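Chapter 6
Learning to Grasp from Hand-Held Demonstrations

In Chapter 5 the training data came from teleoperation: a person drove the arm, and the arm recorded its own joint angles. The method is accurate but slow, and it ties every demonstration to the room where the arm is bolted down. This chapter treats the other common source of data, in which the operator carries the gripper by hand and no arm is present during recording.

The change removes one problem and adds two. Recording can now take place in any home or shop. In exchange, the pose of the gripper must be recovered from its own sensors, and the policy must cope with backgrounds that were never arranged for it. Section 6.1 covers pose recovery. Section 6.2 covers clutter, glare and reflection, and Section 6.3 reports the grasping results of the Clesside study, which serves as the running case for the chapter. 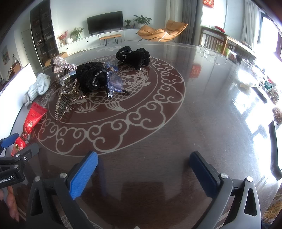
Figure 6.1. Wrist view from a hand-held two-finger gripper, jaws open, over hair accessories on a glass-topped table.

Two features of Figure 6.1 matter for what follows. The first is the table surface. Glass returns mirror images of objects that are not on it, and a depth estimate taken from a reflected point will place that point below the tabletop. The second is the range of materials in the pile: velvet, beads, translucent plastic and clear glass call for different closing widths, and the last two are hard to segment by color alone.

The Clesside study, led by Araceli Camacho, collected 321 demonstrations on household tabletops. After screening for lost tracking, 300 were kept. Two policies were trained on the same set. The Prineo policy predicts the next gripper pose directly from the wrist view. The Skumside policy first picks a target point, then plans a path to it — a split that makes its errors easier to trace.

Both were scored with the Dhillon measure, defined in Section 6.3, which counts a grasp only if the object is held through the full lift. Readers who skipped Chapter 2 should review the notes on camera calibration before going on.

6.1 Recovering the Gripper Pose

Let the camera frame be fixed to the gripper body.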